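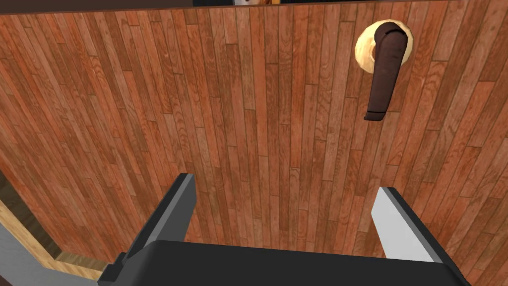 Try oil on the latch before you take anything apart, a reader commented under the September version of this page, and it is good advice for a lever that is slow to come back up. It will not help one that has dropped for good. The steps for both faults are set out separately now.

Fixing a slow or drooping lever handle

Time needed: 20 minutes for a clean and oil, longer if you have to change the latch or the handles.

You will need
A cross-head screwdriver
A flat screwdriver
A small hexagon key, if your handle has a grub screw
Light machine oil or dry graphite
An old toothbrush
A tape measure
A wedge or a heavy book

Find out which part is at fault

Open the door and wedge it. Press the lever down slowly and let go. Look at the latch on the edge of the door as you do it.

If the latch goes in and out smoothly but the lever stays low, the spring in the handle is weak or broken. If both the lever and the latch are slow, the latch is dirty or its spring is worn. If the lever moves and the latch does nothing, look at the spindle, the square bar that runs through the door and joins the two handles.

Check the screws too. A rose that has come loose lets the whole handle tilt, and it feels much like a broken spring. Tighten it and try again.

Taking the handles off

On most round-rose handles the cover is either screwed on or pushed on. Try turning it anticlockwise by hand first. If it does not turn, look for a small notch at the bottom edge and ease the cover off with the flat screwdriver. Put a bit of card behind the blade so you don't mark the door.

Some levers have a grub screw on the underside of the neck. Loosen it two or three turns and the lever should slide off. You do not need to remove the screw completely, and they are very easy to lose.

Undo the fixing screws, hold the handle on the far side and pull the two halves apart. Draw out the spindle and keep it with the screws.

Cleaning the latch

With the handles off, undo the two screws on the edge of the door and slide the latch out. If it has been painted in, run a sharp knife along the paint line before you pull.

Brush out the dust and old grease. Put one drop of oil on each side of the bolt, then turn the square hole with the spindle until it moves freely. Wipe off what is left. Use graphite or oil, but not both together, as they make a paste. 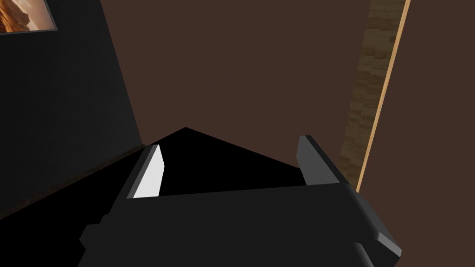

If the latch is still stiff after two attempts, replace it. Measure the old one from the face plate to the back of the case, and from the face plate to the middle of the square hole. Both measurements matter. A new latch that is 100 mm long will not go into a shorter hole without more drilling. Take the old one to the shop if you can.

Replacing a tired spring

In cheaper handles the spring cannot be bought by itself, and you will need a new pair. Better ones have a separate spring cassette behind the rose. The Ciltis cassettes I used are marked left and right, and they only work one way round. Fit one the wrong way and the lever will hang down as before.

Putting it back

Slide the latch in with the sloping side facing the way the door closes. Screw it in, then push the spindle through. Offer up both handles and start every screw by hand. Check that the levers sit level before you tighten them, going a little at a time from one screw to the other. If the lever now feels stiff, the screws are too tight, so back each one off by a quarter turn.

Test the handle with the door open, then close the door and test it again from both sides. If it works open but catches when closed, the strike plate on the frame needs moving.

Last updated 7th December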